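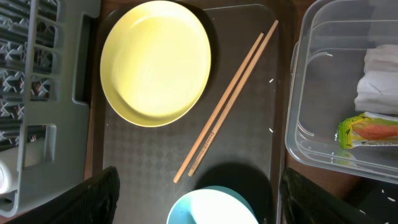
4. Filling and running the Trevel nephron flow model

This section covers filling the loop, bleeding out the air, and the first run with a class. It assumes the base, the two columns and the tubule board are already fitted as set out in section 3. If you have the older Karakaya base with the single drain, read the note at the end of 4.2 before you pour anything in.

4.1 What the parts stand for

The red line entering the top of the clear capsule is the afferent arteriole. The tuft of fine tubing inside is the glomerulus, and the thinner red line leaving it is the efferent arteriole. The efferent line has a smaller bore than the afferent line. Don't swap them. The model will still run, but very little filtrate will appear and students will draw the wrong thing.

The clear shell around the tuft is Bowman's capsule. From its lower outlet the yellow tubing runs through the proximal convoluted tubule, down and up the loop of Henle, through the distal convoluted tubule and into the collecting duct. The collecting duct empties into the graduated cup marked U.

The blue line runs beside the tubule and stands for the peritubular capillaries. Four small valves, R1 to R4, join the blue line to the yellow one. Opening them lets fluid pass back, which is how the model shows reabsorption.

4.2 Filling

You will need 500 mL of clean water, the dye sachet, the filling funnel and a towel.

1. Check that the pump is switched off and unplugged.

2. Close R1 to R4 and the drain. A valve is closed when its handle lies across the tube.

3. Empty the dye sachet into the water and stir until no powder is left on the bottom. Use cool tap water. Warm water gives off bubbles as it stands and you'll be bleeding the line all morning.

4. Put the funnel in the top of the supply column and pour slowly. Stop when the level reaches the lower black line.

5. Wait for the level to drop as the tuft fills, then top up to the same line.

6. Put the cap back on the supply column and give it a quarter turn. Leave the small vent in the cap open.
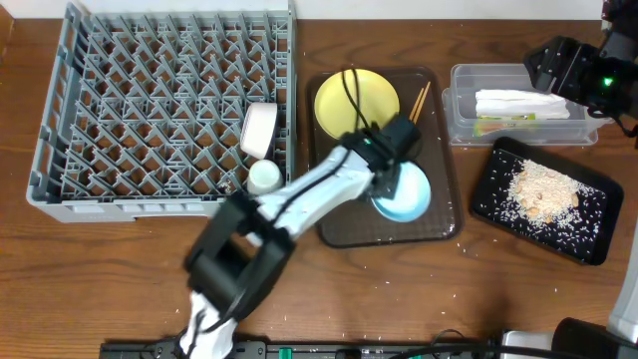

Figure 4-2. Tabletop with rack at left and tray at right.

CAUTION: Don't use saline, saliva substitute, syrup or any of the stock solutions from the osmosis kit. Salt dries in the fine tubing of the tuft, and a blocked tuft has to be replaced as a unit.

CAUTION: The dye marks clothing and unsealed bench tops. Mop up drips straight away with plain water.

Note for the Karakaya base: the single drain sits lower than the twin drains on the current base, so the loop holds more. Mix around 700 mL and fill to the upper black line. Everything else is the same.

4.3 Bleeding the air

Trapped air is the usual cause of a weak or jumpy flow. It tends to gather in two places - the crown of the glomerular tuft and the hairpin at the bottom of the loop of Henle, where a bubble can stick against the wall of the tube even though it ought to rise.

1. Plug in the pump and set the dial to 1.

2. Switch on. Watch the afferent line until the dye has reached the capsule.

3. Loosen the bleed screw on top of the capsule half a turn. Hold a tissue under it. When dye comes through with no froth, tighten it by hand.

4. Open R1 and R2 for a short burst, then close them. Do the same with R3 and R4.

5. If a bubble stays in the hairpin, pinch the descending limb just above the bend, let go, and repeat. Two or three pinches will usually shift it.

6. Turn the dial to 3 and let the model run for five minutes. Top up the supply column if the level has fallen below the line.

Do not tip the model to move a bubble. The tubule board is held by two clips only and isn't made to take its own weight sideways.
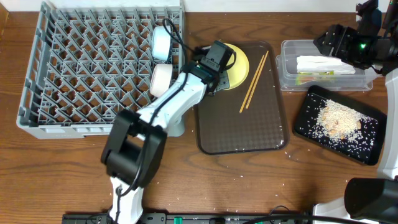 Figure 4-3. Rack with no dishes in it; loose rice grains on the tabletop.

4.4 First run with a class

Start with all four R valves closed and the dial at 2. Filtrate will pass down the tubule and nearly all of it will end up in cup U. Ask the class to note the level after a fixed time. In a living kidney almost all the filtered water is taken back before it reaches the ureter, and this first run shows what would happen if it were not.

Next, open R1 fully. R1 sits on the proximal tubule, where the largest share of water, sodium and glucose is recovered. The flow into cup U should fall clearly. Leave R1 open for the rest of the lesson.

Open R2 halfway. R2 sits on the descending limb, which lets water out. The ascending limb has no valve on purpose, as its thick part does not let water through. Students often ask where the missing valve is, and it's a good place to stop and talk about the salt gradient in the medulla.

R3 and R4 are on the distal tubule and the collecting duct. Use R4 to show the effect of antidiuretic hormone: open for hormone present, closed for hormone absent. With R4 open the cup fills slowly. With it closed the cup fills fast, as it would in someone with diabetes insipidus.

To show the effect of blood pressure on filtration, leave the valves alone and move the dial from 2 to 4. Don't go above 4 with R1 closed. The capsule seal may weep.

Note: the model separates fluid by bore and pressure only. It does not filter by molecule size, so the fluid in the tubule is the same colour as the fluid in the arteriole. Tell the class this before they start, or someone will write that blood cells pass into the urine.
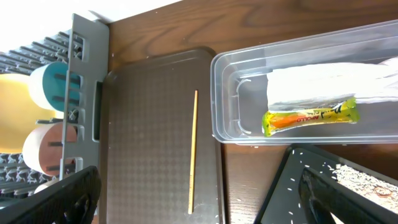
Mahtab Ansari

4.5 Draining and putting away

1. Turn the dial to 0, switch off and unplug.

2. Open R1 to R4, then open the drain into a bucket.

3. Refill with plain water, run at dial 2 until the line is clear, and drain again. Repeat if the tuft still looks pink.

4. Leave the cap and the bleed screw off overnight so the tubing can dry.

5. Read the counter on the back of the pump and write it in the log card. The pump diaphragm is due for a change at 2,951 or at the start of a new school year, whichever comes first. Order the Raltance diaphragm with the long stem. The short stem fits the hole but leaks.

Store the tubule board flat, with the clips facing up. Spare tufts and capsule seals are listed in section 6. For faults that bleeding doesn't fix, see section 5, or write to Yavuz Bozkurt at the Zallgate service desk with the serial number from the underside of the base.

Support > Teaching models > Kidney and urinary system > Set-up guides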